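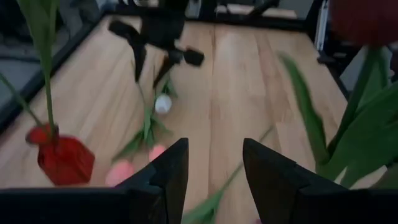 We would have to run in lane two or not at all, the referee said, and it made no difference to her that our fourth runner was still on a coach outside Kuvville.

She gave us until the end of the women's long jump. I said thank you and walked back across the grass to tell the other two.

It was the second day of the Plevcombe Summer Games, in July, and already very warm. We were entered in the over-fifties relay, 4 x 100 metres. There were six teams. We had trained for it since the spring on a school track with a dip in the back straight, and we had been told by people who knew that we might come third.

"What did she say?" my wife asked. She was our second leg.

"End of the long jump."

"How many have they got left?"

I didn't know. We all looked over at the pit. A woman in a yellow vest was measuring out her run-up with her feet, heel to toe, and taking her time over it.

The coach had left Bogale at seven. It was a Clumus coach, the 225, and it was supposed to get to the bus station at half past ten, but there had been a lorry across the road and then some trouble with a door. Our fourth runner had sent a message about the door and then nothing. He was sixty-one and the fastest of us by a long way. He was also my wife's first husband, and I had not wanted him on the team.

I had said so in February. She said I could find somebody else, then. I asked at the club and at work, and I put a card up in the shop, and in the end I rang him myself.

At training he had been perfectly all right. He brought his own water and went home straight after. He ran the last leg and I ran the third, so it was my job to put the baton in his hand. For the first few weeks I kept running up too close and treading on his heels. He never said anything about it. He moved his mark back a shoe's length, and after that it worked.

The woman in the yellow vest jumped and got a red flag.

"Could we ask the Kuvville lot for a spare?" said our first leg.

"It has to be somebody on the form."

"Who's on the form?"

I got it out of my bag. Besides the four of us there was one reserve, and the reserve was our daughter. She was too young by twenty years and I had only put her down to fill in the box. Nobody at the desk had queried it.

My wife read it over my shoulder. "You can't," she said.

"I wasn't going to."

We warmed up anyway. I jogged to the bend and back and put my tape down for the changeover. I measured it from his mark out of habit, the longer one, and then stood there on my own in the zone with the baton. One of the marshals asked if I was all right and I said I was waiting for someone.

They raked the pit. The last jumper went, and they raked it again and began to roll up the tape.

The referee came over with her clipboard. She was quite decent about it. She said she could give us two more minutes while they cleared the hurdles off, and my wife went to the fence to look at the car park. I could see her from the bend, shading her eyes, and then I saw her put up her arm.

He came through the gate running, in his ordinary trousers, with his spikes in his hand.

Comments (3)

Did they run or not? I turned over expecting a page 2.

I used to do the third leg for my works team and he is right about the heels. You don't get over it until one of you moves the mark.

Liked this. The desk should have spotted the daughter's date of birth though, they always check ours.

Contact us | Copyright Plevcombe Short Stories | Back to top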